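Leave the Holiday Quilt on the Bed

Last updated: August

I am going to make the case for Christmas bedding in August, and I'm going to enjoy it! Every January the magazines tell us to strip the beds, box up anything with a bear or a bow on it and start the year in plain linen. I did that for 2 years. The rooms looked tidy and I missed my quilt the whole time.

A patchwork quilt is a blanket first. It's as warm in March as it is in December (our house in Porkberg is drafty well into spring), and the red cheers up a gray morning like nothing else I own. And kids don't care what month a teddy bear belongs to.

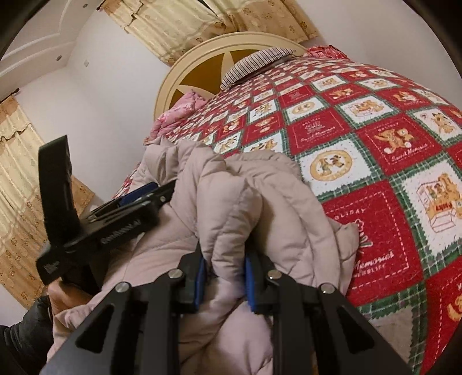 Holiday bears, a star on the headboard and a pink puffy jacket.

People worry about matching. Please don't! Stripes sit happily next to florals, and a busy quilt is wonderfully forgiving of the coat that gets dropped on it after school. Try that with a white duvet. I once paid $200 for one at a shop in Navarro and spent the next 4 months guarding it like a museum piece – no sitting, no snacks, no jackets. It lives in the closet now, and good riddance.

So if you have a bright, silly, out-of-season quilt folded away somewhere, go and get it. Put it on the bed tonight and throw your coat on top.

2 comments | 4 shares

Contact | © Dradora Home Pages | Back to top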